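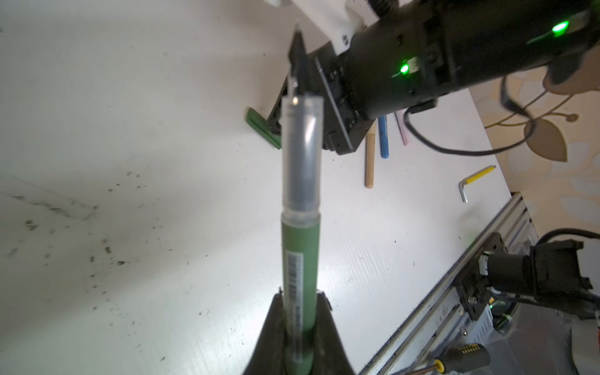 Lists > Nilwood Art Supplies > Markers and Pens

Threads Archive Search Subscribe

Re: green markers, which ones to reorder

Signe Strand wrote:
> Need to place the Tokarz order before July. Do we stay with the olive
> green or go back to the Primer ones? Also does anyone still have one
> with the barcode on, I lost the packaging.

Signe, stay with the olive. Matte barrel, clear section so you see the dark core, nice fine black point. Label is still on mine, white one running lengthwise down the barrel. Will type the number out for you tonight, print is tiny.

Primer ones rolled off everything and teh caps split. Not again pls.

Order 119, same as last time. 2 boxes to the back room, rest in the drawer. And could someone wipe down the white table, specks and smudges all over the left side.

Gotta run

Recent in this list
Rultorov paper, price change
Drawer labels again
Who has the long ruler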